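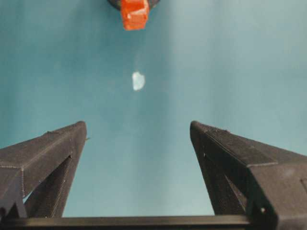 Most new starters at Drerby say the same thing in their first week, that a work surface is only a work surface and they would sooner get on to the tools. It is a fair complaint. You may have opened this book hoping to begin with cutting or joining, and those come in Chapter 4. But a good deal of poor work starts with the surface it was done on, and that is the subject of this chapter.

Chapter 2
Preparing and Keeping a Work Surface

By the end of this chapter you should be able to:
choose a covering to suit the job
check that a bench top is flat and level
clear and clean a surface between jobs
keep a simple record of wear

2.1 What a surface has to do

A work surface holds the work still, at the right height, in good light. It must also let you see what you are doing. Small parts are easy to lose against a busy pattern or a bare board covered in old marks. For this reason many workshops use a single plain colour across the whole bench. Blues and greens are common. Dark parts and pale parts both show up well against them, and they are easier on the eyes than white under a strong lamp.

Plain colour has a second use. Swarf, crumbs of plastic and dropped pins stand out on it, so the person using the bench can tell whether it needs sweeping.

2.2 Coverings

Coverings fall into two groups, fixed and loose. A fixed covering is glued or screwed to the bench and lasts for years. A loose covering, such as a mat or cloth, can be lifted, shaken out and replaced. In the Penrose workshop, which we use for several cases in this book, the assembly benches have loose mats and the heavy benches have fixed tops. Mats there are changed when a cut goes right through, or when a corner will no longer lie down.

A shiny covering wipes clean quickly but throws back glare. A dull one is kinder to the eye and holds on to dust a little more. Try a sample under your own lamp before you buy a full roll.

2.3 Clearing down

Clear the surface fully between jobs. Put tools back first, then parts, then sweep towards you into a tray. Wipe with a damp cloth and leave the top to dry. Do not lay paper drawings on it until it has.

Activity 2.1

Clear one bench and place 8 small parts on it. Ask a partner to find them with the main light on, and again with only the bench lamp. Note the time taken in each case. Repeat on a patterned cloth and keep both sets of results for use in Section 2.4.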